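Arnska Opens Second Round of Remote Teaching Sessions for Household Robots

The Arnska Institute has begun a second round of sessions in which trained operators teach two-armed robots to handle laundry and other soft items. The work is carried out with Skarnico, which supplies the control stations, and will continue through October.

During each session an operator sits at a station and moves a pair of hand controls. The robot copies those movements as they are made, and the system stores the motion of both arms together with the views from the cameras. The stored sessions are later used to train software that will attempt the same task without an operator.

The first round, held in the spring, produced 481 usable sessions. Most of them dealt with rigid objects such as cups, boxes and drawer handles. The second round is set at 1000 sessions and is limited to cloth. Tasks include lifting a garment out of a basket, placing one into it, spreading a towel on a table and folding a shirt in half.

"Cloth changes shape each time it is touched, and a session that goes well on one attempt may look quite different on the next," the institute said in a statement. "Operators are asked to work at an even pace and to correct a missed grasp during the session. A corrected mistake is useful to us and should be left in."

Operators complete 15 hours of practice before their sessions are accepted. Practice covers the hand controls, safe stopping, and the use of both arms on a single item. Staff review each session for dropped camera signals and for contact between the arms. Sessions that fail review are kept apart from the main set.

The Maluleke Foundation is paying for the second round under a grant awarded last year. The grant also covers five operator positions, which have been filled. The institute expects to post further openings when the round ends.
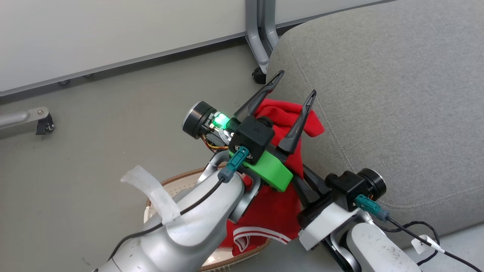
GELLITZ, Sat 21 August

Work at the Gellitz site is now centered on the basket task, in which the two arms are guided to a piece of cloth in a round woven basket. Each arm carries a gripper with black fingers and a camera module at the wrist, so that the operator has a close view of the fabric from both sides.

The basket and the cloth are changed between blocks of sessions, and the basket is set down in a new position at the start of each block. Operators are not told in advance which item they will receive.

A written guide to the basket task will be issued to partner laboratories in October. Laboratories that wish to receive the guide, or to ask about access to the recorded sessions, should write to the Arnska program office at Gellitz.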